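Workcell layout rules: objects at the edges or object spread?

grusem_ops
Posted 2024-10-19

We are rewriting the setup sheet for the tabletop cells at Benton. The current sheet is 2 pages and says nothing about where objects go before a run starts. Draft rule 4 reads: "Fixtures and large items go at the perimeter of the mat. The center stays clear except for the item under test." Looking for objections before it gets frozen.

dzene_k
Rule 4 is fine for the center. It is weak on the perimeter. If an oven, a rack and a mug tree all sit at the edges, that is also where the arms come in. You need a minimum clearance between the parked gripper and the nearest fixture, written as a number.

grusem_ops
We have 200 mm in the draft for powered motion. Parked position is not covered. Typical start state, two arms, lid as the item under test:

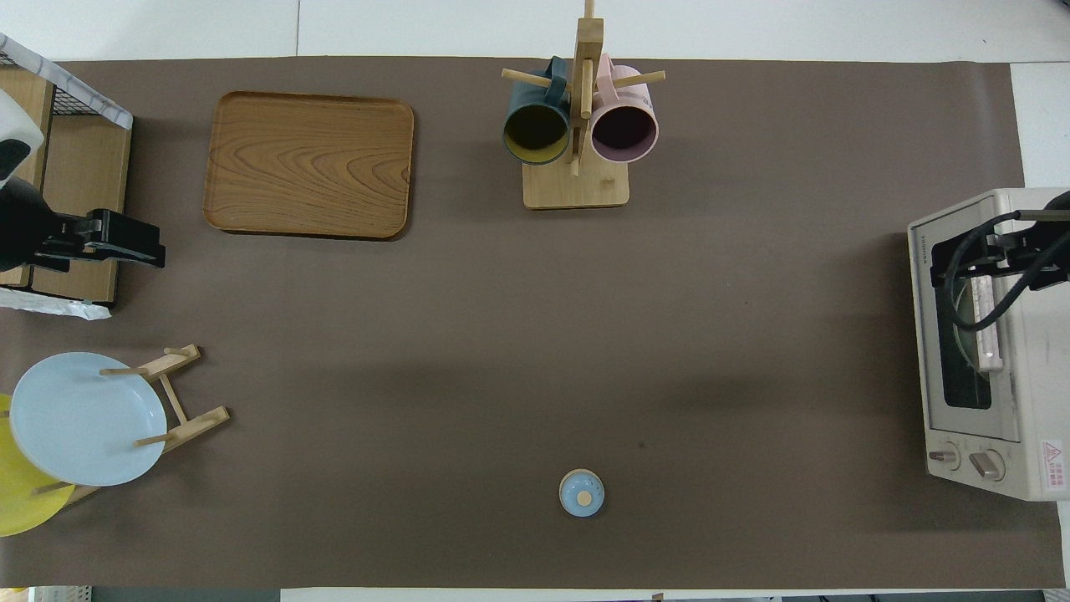 Getitz: the clearance rule should apply to cables too. We logged 196 stops last quarter and the largest group was cable contact, ahead of gripper contact. Measure from the outermost point of the arm including whatever is attached to it, at rest and through the full path. A figure taken from the fingertips is useless.

dzene_k
Agree on cables. Disagree on applying 200 mm at rest. With an appliance that has a door, the arm has to work closer than that, and a parked distance you violate on the first move protects nothing. I would write two values, one for parked and one for transit, and exempt the approach to a handle if speed is limited.

benchtop_m
Exemptions are how the old sheet got ignored. Ours at Dzene had five by the end. Either the oven has a marked zone where reduced speed applies to everything, or it is treated as an obstacle like the rest.

grusem_ops
Marked zone works for me. Tape on the mat or only in software?

benchtop_m
Both. Tape so the operator can reset the layout, software so the limit is enforced. Tape alone is not a control.

Getitz
Also add a line for breakables. Plates in a rack and mugs on pegs should be outside the sweep of either elbow. We run Grusemton cells with the same arms on both sides and the elbow is what people forget. 1496 runs on the current layout, no broken plates, and the only change from the previous one was moving the rack.

dzene_k
How many runs on the previous layout? Without that the number says little.

Getitz
Fewer. I don't have the exact count here. Will post it.

grusem_ops
Revised rule 4, for comment:

4.1 Center clear except item under test.
4.2 Clearance measured from outermost point, cables included.
4.3 Separate values for parked and transit. Parked value TBD.
4.4 Appliances with doors get a taped zone and a matching reduced speed zone in software.
4.5 Breakables outside elbow sweep.

dzene_k
4.3 can't go out with TBD in it. Otherwise no objection.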